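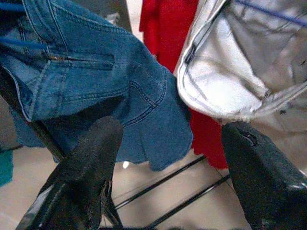
2 de mayo de 2021 – cuaderno, domingo

Ropa en perchas, tendedero de barra. Sigo con la hoja Naletti, lo de siempre: qué marcas deja la percha en cada prenda y cuánto tarda.

Vaquero: el más pesado, 494 g en la báscula antes de colgar. Costuras dobles en el bolsillo, ahi es donde siempre tarda más. Ojo con el bajo, está algo deshilachado, no tirar. Apuntar peso otra vez por la noche.

Total de la tanda 937 g. Falta restar las perchas!! Lo hago luego con la báscula Bukness, la Mota se descalibra.

Orden en la barra: vaquero, blanca, roja. La roja no pegarla a la blanca, que la última vez destiñó – dejar 4 dedos como mínimo. Percha morada para las dos, azul para el vaquero. Pasar los colores a la hoja.

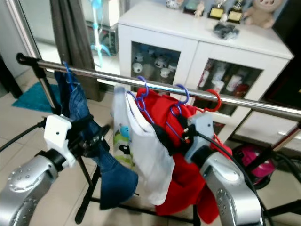 Barra con las tres prendas, vaquero a la izquierda, roja a la derecha.

Pendiente:
– girar el vaquero a las 2 horas, queda retorcido y la pernera hace pliege
– mirar hombros de la blanca, si hay marca anotar mm
– pinzas Remora: pedir más, quedan pocas y dos no cierran
– la bolsa del suelo, quitarla de debajo de la barra

Repetir el martes con la misma ropa.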